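We use cookies to improve your experience on this site. By continuing to browse, you agree to our use of cookies. Accept

Penrose Fund Awards Two-Year Grants to Rural Radio and Weekly Newspapers

WALLNESS – Sep 20, 2021 – The Penrose Fund for Local Reporting today announced a two-year program of grants to small newsrooms and community radio stations serving the towns and farm districts outside Wallness. The program will pay for reporters' salaries, court and public records fees, and a shared editing desk that all participating outlets may use without charge.

The awards follow an open call that closed in March. The fund received over 300 applications, the largest number since it began making grants. Applicants included weekly newspapers, low-power radio stations, student-run news sites and several single-person newsletters that cover one town or school district. Of these, 82 were chosen for support.

"A town council meeting that no reporter attends still makes decisions about roads, water rates and schools," said Liam Rudd, director of the Penrose Fund. "The people affected by those decisions should be able to read a fair account of them the next morning, or hear one on the drive to work. The outlets we are supporting have shown that they can do this work with very small staffs, and we want them to be able to keep doing it."

Grants will be paid in four equal installments over the two years. Each outlet may decide how to divide its award between salaries and other reporting costs, but at least half must be spent on people who report, photograph or edit the news. Funds may not be used for advertising campaigns, office purchases or the repayment of existing debt. Recipients will publish a short account of their spending at the end of each year, and these accounts will be available to the public on the fund's website.

The shared editing desk, to be known as Molum, will be based in Wallness and will begin taking work from participating outlets after the first installment is paid. Its editors will read long or legally sensitive stories before publication, assist with public records requests, and help outlets in neighboring districts work together on subjects that cross town lines. Molum will not assign stories, and final decisions about what to publish will remain with each outlet.

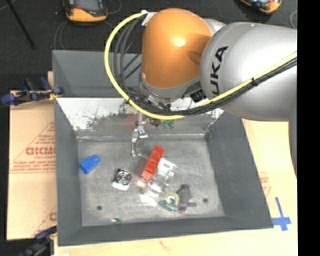
Small publishers told the fund during the application period that access to an experienced editor was often harder to secure than money for equipment. Many of the weeklies that applied are produced by a single editor who also sells advertising and handles delivery. Several radio stations reported that they had stopped airing a daily local bulletin after the departure of one staff member, and had filled the time with music or syndicated programs.

Seltevik Community Radio, one of the stations selected, will use its award to restore a weekday morning bulletin and to hire a reporter for the county court. The station's schedule currently carries local news on weekends only. Under the terms of the grant, its court reports will also be offered in written form to the two weekly newspapers that circulate in the same area – an arrangement the fund hopes other recipients will consider.

The program also includes a training component. A total of 200 places will be offered in short courses on reading public budgets, covering local elections, interviewing, and the safe handling of confidential sources. The courses are open to staff and regular contributors of any outlet that applied to the program, including those that were not selected for a grant. Sessions will be held in the evening and recorded for participants who are unable to attend.

"We had many more strong applications than we could support," Rudd said. "Opening the courses to every applicant means that an outlet which did not receive a grant this time can still gain something from having applied, and may be in a better position when we issue the next call."

Applications were read in two rounds by a panel of working and retired journalists from outside the region. Panel members were asked to consider the quality of each applicant's recent reporting, the need for coverage in the area served, and whether the proposed budget was realistic. No member took part in discussion of an outlet with which he or she had a personal or business connection. The Penrose Fund has no role in the editorial decisions of any recipient and does not review stories before or after publication.

Outlets that were not selected may request written comments on their applications through the end of the year. The fund expects to issue a further call for proposals before the current grants expire, with priority given to districts that have no regular source of local news. Details of eligibility will be published with that call.

A full list of recipients, with the area served by each and the purpose of the award, is available from the Penrose Fund on request. Editors and station managers with questions about the payment schedule or the training courses should contact the grants office.

About the Penrose Fund

The Penrose Fund for Local Reporting is an independent nonprofit organization based in Wallness. It makes grants to newspapers, radio stations and online publishers that cover local government, courts, schools and public health. The fund is supported by individual donors and does not accept contributions from political parties or candidates for office.

Media contact: Press Office, The Penrose Fund for Local Reporting, Wallness

© 2021 The Penrose Fund for Local Reporting. All rights reserved. | Contact | Privacy | Back to top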